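The Prudora alert came in at ten past two in the morning, and Geeta Goel read it standing up in her kitchen. One of the infusion pumps on the fifth floor at Stallunach was talking to a server it had no business with.

She called Pankaj Khurana, who had the night desk.

"Which pump?" he said.

"Bay 8. Can you pull it off the network without stopping it?"

"If the ward says yes."

The ward said yes. Pankaj moved the port and stayed on the line while she went through the logs. The traffic had started in October, a few bytes every 100 minutes, always to the same address.

"That's before my time," he said.

"It's before the new firewall, too."

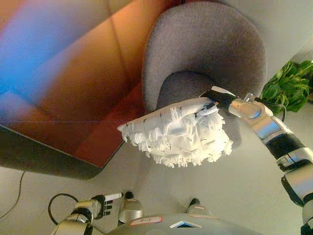
At six she drove in. Angharad Wogan from Girnex was already at the front desk, signing for a visitor badge with a borrowed pen.

"It's our update server," Angharad said. "The old one. We sold the address last summer."

"Sold it to who?"

Angharad put the pen down and clipped the badge to her coat. "I've been asking that since four," she said.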